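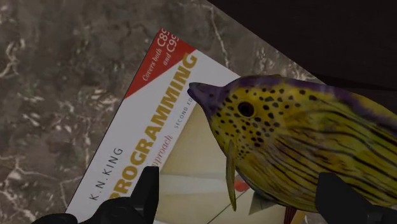

Curnow bench model back in use after gripper reset

The simulated copy of the Curnow picking cell is running again after two days of work on its gripper, lighting and object store. Galari, which looks after both the real cell and the model, opened it to users on Thu 21 August.

The model is used to try out grasps before they are sent to the arm in the Erdős building. It had drifted away from the real machine over the summer. New fingers were fitted to the arm in June, but the model kept the old, shorter pair, so grasps that passed on screen were stopping short at the bench.

Galari has now loaded the new finger shapes and set the closing limits again from measurements taken on the arm. The joint stops in the finger linkage were checked at the same time, and one was found to have the wrong sign. With that put right, the fingers close evenly and no longer lean to one side under load.

The wrist view has been lined up afresh too. Both black fingertips should now show along the bottom edge when the gripper is open, one left of centre and the other towards the right. Users who see only one are asked to reload the cell file before doing anything else, as an old copy may still be held on their machine.

Checks were run on the marble worktop with the lights turned down. The low setting is there on purpose, as the cell works through the evening and the real lamps dim after the day shift. One of the test layouts has a K.N. King programming book lying at a slant with a large yellow and purple fish model over part of it. A flat item under a curved one had been a steady source of trouble, with the old contact settings letting the two sink into each other. The settings for both have been changed.

The object store now holds 442 items. Galari went through the whole list and took out 20 that had no weight entered, and these will go back in once they have been put on the scales. Saved layouts that call for a missing item will still open but will leave a gap where it should be.

Anyone with grasps saved before the reset should run them again. Finger offsets typed in by hand to get round the old fault must be cleared first, or the gripper will overshoot. The offsets are on the second page of the tool settings and should all read zero.

Dimport, which supplies the controller, is due to send an update in December. The model will be closed for two days while that goes in. Until then Galari will compare the model with the arm on the first working day of each month and post the results on the cell's status page. Faults should be reported through the usual form, with the layout name and the cell file version.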